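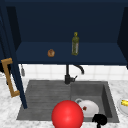

2024-12-25

Quick one before bed. Feet hurt. Full day, good day mostly.

Up at six for no reason, kids not even awake yet. Sat in the dark with coffee and worked on the Zimthorpe chapter – the strike one, the one I keep putting off. Wrote 23 lines, cut most of them. Whole thing stands at 2,260 words now and I promised Nithin 2,000. He'll say it's fine and then send it back with red all over it.

Nithin Acharya called at noon, by the way. First Christmas call in years. He's back from Tosero, sounds tired, wants to do the river walk again in May if my knee holds up. Said yes before I thought about it. Need to start doing the stretches. Need to find the sheet with the stretches.

Presents took all of ten minutes. Miken got the telescope and wanted to go out with it right then, in daylight, in the rain. Mom cried at the photo book, which I was hoping for a little. I got socks and the big atlas. Love the atlas. Already lost an hour to it.

Lunch late, too much of it. Nobody touched the sprouts. Cleaned up after with the radio on, everybody else asleep in chairs.
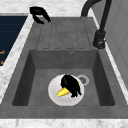 The sink, gray as ever.

Walk after that, just me and Mom, down to the mill and back. She told me the story about her uncle and the frozen pond agian, but with a new part this time – he had a letter in his coat the whole time, from a girl in Achari. Sixty years and I never heard about a letter. Asked who the girl was and she just shrugged. Have to write this stuff down properly. Keep saying that.

Cards in the evening. Lost 100 points in one hand, Miken unbearable about it.

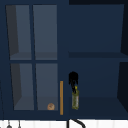 Kitchen cabinet, glass door on the left.

Rain stopped around nine so out came the telescope after all. Clouds, clouds, then the moon for maybe a minute. He yelled so loud the dog next door started up. Worth getting cold for.

Tomorrow – call Aunt Jo, return the wrong size boots, fix the ending of the strike chapter. Or at least read it thru once.

Lights out.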